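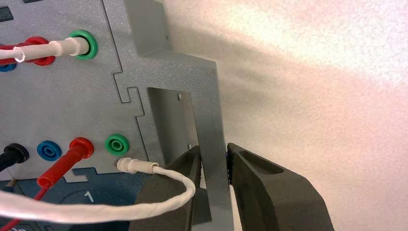
1/ Windowsill herbs, take two!

Okay friends, I finally potted up the basil and mint from the Varnwood plant swap and I am SO happy with them. Four little pots, all in a row over the sink!

12 replies · 60 likes

2/ I used the Mosska potting mix this time (the one in the green bag) and oh my gosh, it's so fluffy. Almost 18 cups filled everything, with a bit left for my fern.

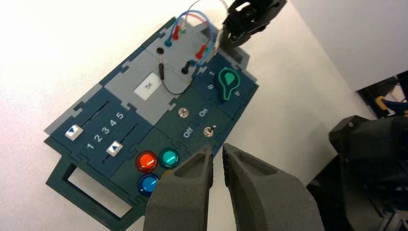

Sliders and buttons on the task board

5 replies · 18 likes

3/ Now the mint. Please keep it in its own pot!! Mine took over the whole planter back in March and the poor parsley never stood a chance.
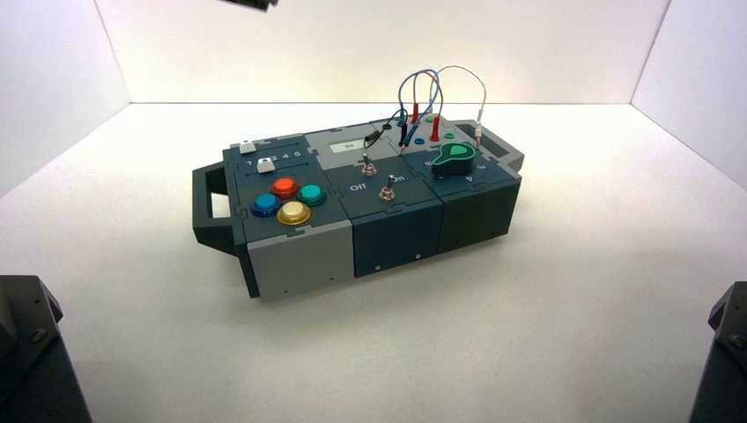
I'm also trying chives from seed, which I've never done before, so send me all your tips! Do you cover them or leave them in the light?

4 shares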